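Kleinteile sortieren in der Werkstatt: was sich bei mir bewährt hat

Tipps aus der Werkstatt, 4. November 2019
Von Krystyna Zieliński

Viele Leserinnen und Leser haben mir nach dem Beitrag über Schraubengläser geschrieben und gefragt, wie ich es mit den elektrischen Kleinteilen mache. Gemeint sind Schalter, Sicherungsautomaten, Taster, Klemmen, also alles, was nach einer Renovierung übrig bleibt und was man nicht wegwerfen will. Ich bin keine Elektrikerin. Ich habe aber elf Jahre lang im Lager von Okoth gearbeitet, und dort habe ich gelernt, wie man Teile so ablegt, dass auch eine andere Person sie wiederfindet.

Zuerst die Unterlage

Bevor Sie eine einzige Kiste ausleeren, legen Sie etwas Weiches auf den Tisch. Ich nehme Filz. Auf einer glatten Platte rollen runde Teile sofort weg, und die kleinen Federn aus alten Tastern hört man nur noch auf den Boden fallen. Filz als Meterware bekommt man im Stoffgeschäft. Grau ist praktisch, weil man darauf helle und dunkle Teile gleich gut erkennt. Auf Schwarz habe ich einmal eine halbe Stunde nach einer schwarzen Kappe gesucht.

Den Filz bitte nicht kleben. Wenn er voll Staub und Drahtresten ist, möchte man ihn draußen ausschütteln können. Zwei Klammern an der Tischkante genügen.

Zwei Schalen, zwei Farben

Das Wichtigste ist für mich die Trennung in zwei flache Schalen. In die erste kommt alles, was noch geprüft oder zugeordnet werden muss. In die zweite kommt, was fertig ist und ins Regal darf. Die Schalen sollen verschiedene Farben haben, denn Beschriftungen liest man bei der Arbeit nicht. Bei mir heißt Rot »noch offen« und Blau »fertig«. Die Regel gilt immer, auch wenn ich nur fünf Minuten Zeit habe.

Die Schalen brauchen einen niedrigen Rand. Ich hatte früher tiefe Boxen von Tendora, die sind zum Stapeln gut, aber beim Sortieren muss man mit der ganzen Hand hinein und sieht nicht, was hinten liegt.

In der Reihe statt im Haufen

Legen Sie die Teile in der ersten Schale in eine Reihe, am besten an den hinteren Rand. Vorne bleibt dann Platz zum Greifen. Ein Haufen sieht nach wenig Arbeit aus, und am Ende dreht man jedes Teil dreimal um. Meine Bekannte Divina Galang legt ihre Teile nach Größe, ich lege sie nach Funktion: Schalten, Absichern, Anzeigen. Beides geht.

Teile mit Etikett legt man mit dem Etikett nach oben. Bei Sicherungsautomaten schreibe ich den Wert vom Aufdruck auf ein Stück Klebeband und klebe es auf das Tütchen, nicht auf das Gerät. Der Aufdruck muss lesbar bleiben. Bei Bauteilen, deren Herkunft ich nicht kenne, bin ich streng: Sie werden nicht mehr eingebaut. Wer am Hausnetz etwas ändern will, soll sowieso den Fachbetrieb rufen. 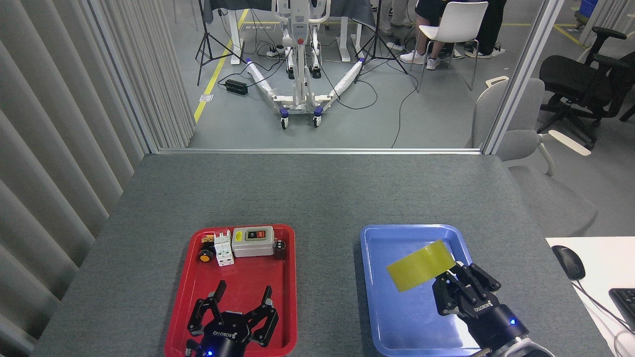
Zum Klebeband noch ein paar Worte. Gelbes Band ist mir am liebsten, weil schwarzer Filzstift darauf sehr deutlich ist und weil man es auch in einer vollen Schublade sofort sieht. Das Ende der Rolle falte ich immer einen Zentimeter um, dann muss ich es beim nächsten Mal nicht mit dem Fingernagel suchen. Die Rolle gehört zur Sortierausrüstung und kommt nach der Arbeit mit in die Schale. Wenn sie in der Küche liegt, beschriftet man nichts mehr.

Was kommt wohin?

Drehknöpfe und Kappen: in ein Tütchen, zusammen mit der kleinen Schraube, falls vorhanden.
Drucktaster: einzeln legen, die Knöpfe sollen nicht gegeneinander drücken.
Leitungsschutzschalter: stehend, die Hebel auf »Aus«.
Klemmen: nach Größe in alte Teedosen. Ich habe fast 500 Stück und brauche davon im Jahr vielleicht zehn.
Gesprungene Gehäuse: gleich zum Elektroschrott.

Für das Regal habe ich im April die Schubladenkästen von Fesia gekauft, den Satz mit 50 Fächern. Ich bin damit zufrieden, nur die Schildchen fallen leicht heraus. Die Kästen von Belletti sind schöner, aber ihre Fächer waren für meine Schalter zu schmal.

Wie oft?

Ich sortiere, wenn die rote Schale zur Hälfte belegt ist. Das ist bei mir alle paar Wochen. Fangen Sie mit einer Schublade an und nicht mit dem ganzen Keller. Den Schreibtisch mit dem Computer halte ich von dieser Arbeit frei, kleine Drahtstücke in der Tastatur sind sehr unangenehm.

Im nächsten Beitrag geht es um Kabelreste und um die Frage, ab welcher Länge sich das Aufheben lohnt.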